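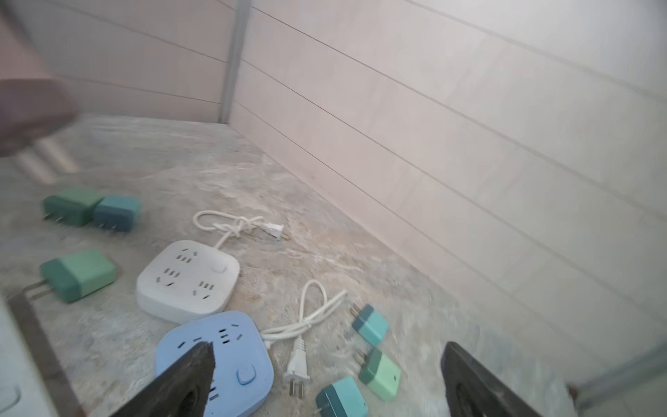
Harero Postmark List - README

Hi, and thanks for grabbing a copy! I'm Tae-yang Ji, and this is my running list of postmarks and cancels from the town of Harero, up to and including 1976, when the counter moved in with the bus depot and the old hand stamps went away. I started it as a spreadsheet for my own albums, then a couple of people at the Gulyás swap meet asked for it, and now it's a folder with a README. So it goes.

What you get

One table, harero_marks.csv, with 191 rows. Each row is one cover or card I've held in my hands (no auction scans, sorry - I can't measure a ring from a scan). 97 of the rows are from my own collection and the rest were lent to me by other collectors.

There's also notes.txt, which is me arguing with myself over whether the two "thick R" cancels came from the same hammer. I currently say yes. I said no in December.

The columns

id - my number, in the order I wrote them up. It means nothing else.
mark_type - circle, double circle, box, roller or other
diameter_mm - outside edge to outside edge, blank for boxes and rollers
ink - black, violet, red or "odd"
year_read - the year as I read it off the mark
year_sure - y or n, and please do look at this one before you sort by year!
stamp_cat - catalog number in the Soten listing, which is the one I own
condition - my own grade, 1 to 5, with 5 the nicest
lender - initials only, or blank if it's mine

Things to watch out for

Violet and red are a mess. Old violet fades toward pink and I've gone back and forth on plenty of these, so if you're doing anything serious with ink colors, check the cover yourself or ask me for a second look. I use "odd" when I've given up.

15 rows have no stamp_cat. The stamp was either soaked off or so beat up that I didn't want to guess.

Diameters were taken with a plastic ruler until id 60-something, and then with a proper Masport gauge (birthday present, I love it). Expect the early ones to be off by half a millimeter or so.

Prices aren't in here and won't be. I get asked a lot, and I'd rather talk about hammers.

Using it

Do what you like with it for your own collecting, club talks, album pages and so on. If you print it or put it in a newsletter, please put my name on it and leave the lender initials out - a few of them are shy.

If you've got a Harero roller cancel in red, please write to me. I've only ever seen one, and it had a coffee ring right across the date.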